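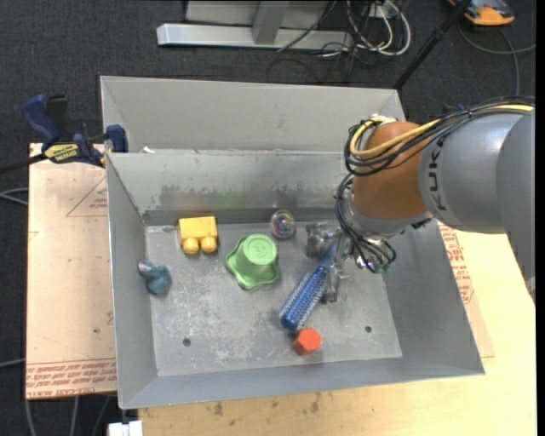 Sloped bin, mixed small items on the floor, blue brush at the gripper.

Stindancombe workshop, bin notes, May

Bin condition first, as it has been left out of the last two entries. The floor is scuffed all over and worst towards the lower left and the centre, where the scratches run together into whitish patches. They catch a fingernail only in the worn patch near the centre. Everything else is surface marking and can stay. The two holes are clear. I ran a pipe cleaner through both and got grit out of the left one, nothing out of the right.

Far inner wall: the dark smudged band across the middle is still there. Wiped with a damp cloth, no change. Wiped with the citrus cleaner from the Ullholm cupboard, slight change, mostly on the cloth. I do not want to use an abrasive on it. The wall is shiny enough to give a faint green reflection of the cup toy, and a dulled strip would be worse than a dirty one. Leave as is unless it starts coming off on things.

There is a small white scrap at the left end of the ledge under the upper panel. Check the ledge when emptying the bin, it never gets swept with the floor.

Contents, for the Stinden sheet:
yellow block, two round knobs
teal-blue figure, lumpy
green cup toy, embossed top, wavy rim
clear ball with coloured specks
blue brush, cylindrical, pale bristles
orange-red hexagonal block

Notes on the items. The green cup toy goes in upside down. Rim down it is stable and stays put when the bin is knocked. Rim up it rocks and ends against a wall. The ball does not stay where it is placed on a bare floor unless it is set down dead still, so place it last. Hexagonal block flat face up. On its side it rolls one face at a time and stops, no trouble, but it takes up less floor flat.

The brush is the awkward one. The barrel is much thicker than the handle, so it lies with the handle end raised if it rests on anything at all. Weighed it on the Matsuda scale: 60 g. The sheet says 100, which must be the old brush. Sheet corrected in pencil. Bristles shed a little when new; comb it out over the waste bin before it goes in, otherwise the hairs collect at the foot of the slopes and have to be picked out by hand.

Washing: warm water and washing-up liquid for the block, the cup toy and the hexagonal block. Figure wiped only. Ball wiped and dried with a lint-free cloth, as water spots show on it. Brush rinsed and stood on its cap overnight.

Storage: the set goes back in crate 387, shelf 2. The crate label is peeling at one corner and needs redoing.

To do:
new crate label
replace the pencil figure on the sheet with a printed one
order more lint-free cloths, last pack open
ask whether Ullholm want their citrus cleaner back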